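Skakix

Skakix is an open software stack for two-armed robots. It covers perception, motion planning and low-level control, and it is best known for how well it handles small, shiny objects on a tabletop - a job that trips up a surprising number of otherwise excellent systems! Eoin Sheehan and Jailson Cavalcanti wrote the first version in Jilstead, and it was released on 26 August 2020.

Planning

The planner, called Obura, treats both arms as one body. It samples up to 2000 candidate paths for each move, throws out any that would bring the arms too close together, and scores what is left for smoothness and reach. 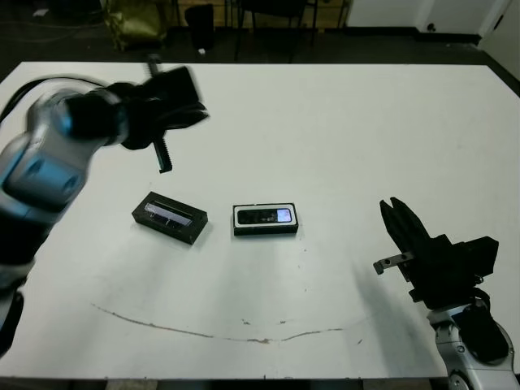

What happens if one arm is late? The other arm slows to match it, and Obura replans from the new joint positions.

Shared timing makes handovers wonderfully simple to write. A user names the object, the giving arm and the receiving arm, and the planner works out the meeting point by itself.

Perception

Dark cases and glossy lids are hard to read with depth sensing alone, so Skakix also fits outlines to the color picture and keeps several guesses alive until one wins. Each object gets a position, an angle and a confidence score from 0 to 100. Anything under 70 is looked at again before an arm is sent to it.
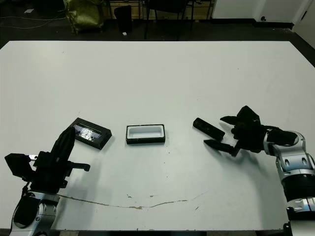 Two grippers and three dark objects on a white tabletop.

Grasp control

Once the fingers close, control passes to Povex, a small module that reads the wrist view and the finger motors together. It makes tiny corrections during the lift, and its settings live in a single text file with 61 entries (most users only ever touch 6 of them).

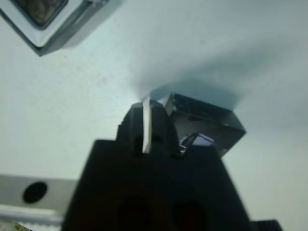
Tools and logging

Every run can be replayed step by step, with the planner's rejected paths drawn beside the chosen one. Cavalcanti added the replay viewer in April of the following year, and it quickly became the most loved part of the project.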